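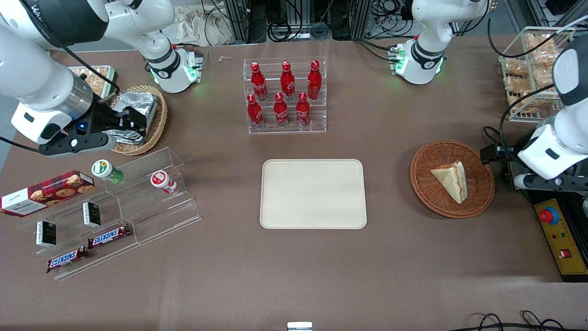
Why I stopped packing real meals for the train

I used to be a sandwich person. Every time we took the long train up to see my husband's family in Sostholm, I'd be up at 5 in the morning slicing tomatoes and wrapping everything in wax paper like somebody's grandmother, and every single time the bread had gone to mush before we'd even cleared the suburbs. So this September I gave up! No sandwiches, no pasta salad in a tub with a lid that doesn't quite fit. Just snacks, the whole way there and the whole way back.

And I have opinions now, so settle in.

First you should know what kind of trip this is. It's 191 miles, which doesn't sound like much until you find out that the train stops at every town with a bench. There's a change at Anitville where you get either two minutes or 47, depending on how the morning is going, and the little shop on the platform is closed more often than it's open. The dining car is a cart. The cart has coffee (fine), tea (no), and one kind of cookie that tastes like the box. If you don't bring food you will be sad by Anitville, and so will everyone you're traveling with.

What to bring

Individually wrapped baked things are the backbone of the whole operation. I know, the packaging. I felt bad about it too, and for a couple of trips I did a big loaf of banana bread in a tin, and we ended up with crumbs down the side of the seat and a sticky armrest and my son wearing most of it. Small wrapped cakes stay put. You can hand one across the aisle. You can forget one in your coat pocket and be really happy about it three weeks later.

Nuts, but salted and already shelled. Ignacio Kapoor, who has the desk across from mine and takes this same line to see his mother, swears by pistachios in the shell because they "give you something to do." I tried it. What they gave me was a lap full of shells and a dirty look from the woman by the window. Ignacio and I don't discuss it anymore.

Fruit is trickier than you'd think. Apples are good. Clementines are good, but the whole car will know about it. Bananas I just can't recommend, I've lost too many of them at the bottom of a bag. Grapes are lovely if you wash them and pull them off the stems the night before, which I never remember to do, so we eat them off the stems and then carry a sad little grape skeleton around looking for a trash can.

Cheese! Hard cheese, cut into chunks at home. It gets a bit sweaty by the second hour and I think it's better that way, but my husband disagrees and eats his before we've left the station.

What to leave at home

Anything with a sauce. Chocolate in summer. Boiled eggs, and I say this as someone who loves a boiled egg. Also those big family bags of chips - they take up half the backpack and most of it is air, and opening one in the quiet car is like setting off a firework.

I'd skip the fancy stuff too. Last year I stopped at Kocabaş, the deli near our old apartment, and spent way too much on stuffed vine leaves and a fig thing with walnuts. It was delicious, I'm not going to lie. But you want a plate for that, and a table, and ideally a person who isn't kicking your seat.

The timing question

My father-in-law, Bülent Kurtuluş, has a rule that you don't open any food until the train is moving. He's been taking trains his whole life and he's very firm on it. I thought it was silly, and then I did the trip once with the kids digging in on the platform, and we were down to 4 crackers and an apple by the first stop. So now it's my rule too, and I've started saying it in his voice, which the kids love and he doesn't.

After that I let them pick something each hour. The good stuff comes out after Anitville, when everybody's getting cranky and you can see the hills but you're nowhere near them yet.

We're going again in a few weeks, this time all the way out to Jalel for a cousin's engagement party, with an extra change and a bus at the end. I've already bought a second bag. If you have a snack that does well on a bus with bad suspension, please leave it in the comments, because I'm out of ideas past apples.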